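Thu 19 August

Proofs of the novel came back from Norka this morning. Trim size is now correct. The inside margin is still too narrow for a book of this thickness, and the running heads on the left-hand pages carry the old title, Flatthorpe, in chapters 17 through 22. Marked all of them and sent the file back before lunch.

Word count after the last cut stands some 3000 under the previous draft. Most of it came out of the harbor section. The ghost now enters on page 167 and the chronology holds without the second letter, so the letter stays out.

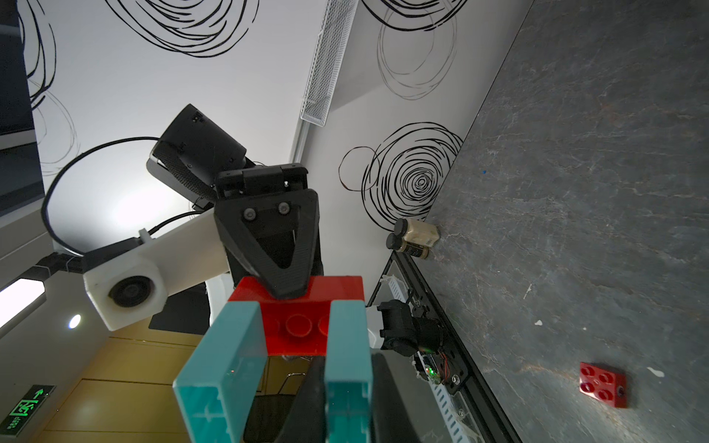 Back cover copy is the weak part. Current version gives away the drowning in its second sentence. Rewrote it in present tense, dropped both adjectives before "lighthouse," and moved the setting to the first line. It still reads like a summary. Will try again tomorrow with the sister's name removed.

Ebook conversion: scene breaks vanish wherever they fall at the top of a page. Replaced the blank lines with a centered ornament and the problem cleared on the reader app. Have not checked the phone.

Release stays in October. Need to ask Norka if the category can be changed after the listing goes up.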